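Tralell Blue Light Glasses

By Embla Backlund

I used to take my tablet to bed every night – crosswords first, then the news, then whatever my sister had sent me – and wonder why I was wide awake at midnight with eyes like sandpaper. My optometrist suggested shorter sessions and a softer screen. I did cut back (a bit!), but I also started hunting for a decent pair of tinted glasses, and that's how the Tralell ended up in our shop.

They're a light amber lens in a matte frame, so the colour shift is there but you can still tell the green tiles from the grey ones in your word game. I wear mine from after dinner until lights out.

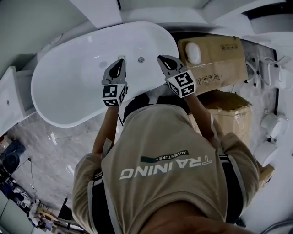
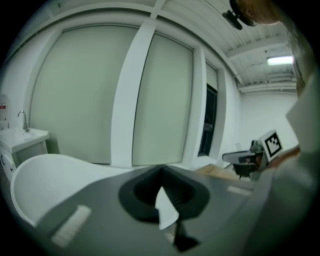
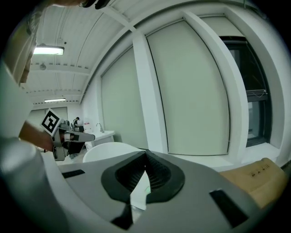

Three views, one room. Tap any of them to enlarge.

What you get: the glasses, a hard case and a cloth. The frame weighs 38 grams and comes in black or clear. There are two widths, and if you've got a small face like me, go for the narrow. They'll sit over most slim reading glasses too, though the Billden clip-on is the neater choice if you wear a prescription all day.

I can't promise you'll sleep better. They won't fix a bad chair or a screen that's too bright, so turn that down as well. They're not for night driving or for use as sunnies.

Warranty is 12 months on the hinges and frame. Scratched lenses aren't covered – use the case, please. The clear frame is back in stock in August, and you can put your name down for one at the counter or by email.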